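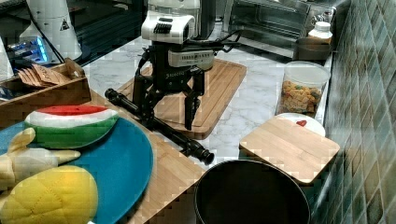 Selon Zorica Grgić, une planche à découper se juge à sa rigole, et tout le reste n'est que littérature. Elle me l'avait écrit avant mon départ pour Holgate, et j'avoue avoir passé une bonne partie des portes ouvertes de la maison Vidmar à regarder des rigoles. On a les vacances qu'on peut.

La visite commence par l'atelier (copeaux, bouchons d'oreilles, un monsieur qui parle du bambou comme d'un neveu prometteur) et se termine dans la cuisine, au fond du bâtiment. Plan de travail en marbre blanc veiné de gris, planches en bambou posées de biais. Le marbre et moi avons une vieille querelle, à cause d'un citron. Le guide a admis que la pierre « vivait » – un joli verbe pour dire qu'elle se tache.

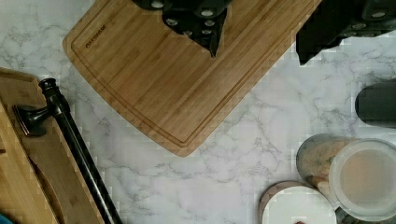
Faut-il réserver ? Mieux vaut le faire : les groupes partent toutes les 40 minutes et le mien affichait complet, avec jusqu'à 8 inscrits et un bébé très critique.

J'ai profité d'un exposé sur l'huilage du bois, long et sincère, pour dériver vers l'évier. Je suis faible devant la robinetterie. Celle-ci donne dans le bronze foncé, avec un liseré cuivré au pied du col, et l'on se prend à trouver son propre mitigeur bien terne.

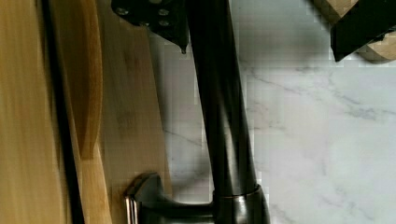

Chez moi, une finition pareille tiendrait une semaine avant la première trace de calcaire. J'ai demandé comment on l'entretenait. Un chiffon doux, m'a-t-on répondu, sur le ton qu'on prend pour recommander le sommeil et les légumes verts.

Reste le fond de la pièce, que j'ai préféré à tout : une crédence en petits carreaux de mosaïque, verts, gris, bleutés, et devant elle des flacons, un pot à ustensiles, une cuillère en bois. Pour une cuisine de démonstration, je m'attendais à trois citrons dans une coupe.
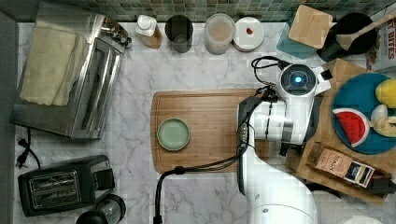

Velimir Kelmendi trouve, lui, que la mosaïque est une invention de marchand de joints, et qu'on en reparlera quand j'aurai frotté la mienne à la brosse à dents.

La boutique est à la sortie, forcément. Deux planches Bostwood dans le sac, 7 euros de parking, et le train de retour manqué de peu. Prochaines portes ouvertes en septembre.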